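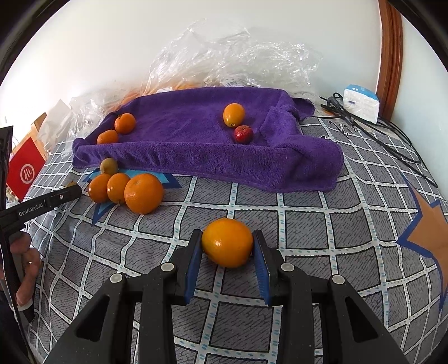

Woke before six with the cold still sitting on my chest and decided to stay off work a second day. Rang Cosmin, who was fine about it and said the Sarkimard order could wait until the van was back. I slept again until ten. My appetite has gone, and I have been living on toast and fruit. There was an orange on the grey bedspread, the one with the grid of white lines, and the purple towel was in a heap behind it. I had the orange for lunch with two paracetamol and a mug of tea that I let go cold.

Read most of the afternoon. I am on the last third of the book Hiba lent me, the one about the canal at Zalldale. It is slower than she promised. There are 3000 men digging for the first half and then the money runs out, and the author spends a whole chapter on the letters between the engineer and his brother. I skipped some of those. The part about the lock gates is good — they were hung the wrong way round and had to be taken off again over one winter. I would like to walk that stretch when I am better. Hiba says you can do it from the station in more than three hours if you stop for lunch, and that the path floods by the old lime kiln.

Imad rang at four about the allotment. The beans have come on and he wants to know if I mind him picking them. I said take what he likes, and to leave the small ones at the far end for seed. He has had trouble with the water butt again. The tap drips and the slab under it has sunk on one side. I told him there is a spare washer in the tobacco tin in the shed, second shelf. He didn't sound convinced.

Letter from Yammine about the boiler. They want to come in August, between eight and one, and somebody has to be in. I will ask Velimir downstairs if he can hold a key. The price has gone up from what they told me in spring, and there is a charge for taking the old one away that was not mentioned before. I put it behind the clock and will ring them when I have a voice.

Tried to get up properly at six in the evening. Washed, changed my shirt, did the dishes from yesterday. Had to sit down after that. Hussam left soup on the step while I was in the bathroom — lentil, with too much lemon, the way his mother makes it. Managed a bowl and half a slice of bread.

Temperature down a bit tonight. Throat still bad on the left side. Must remember the bins go out in the morning, and that I owe Hussam his saucepan from last time as well as this one.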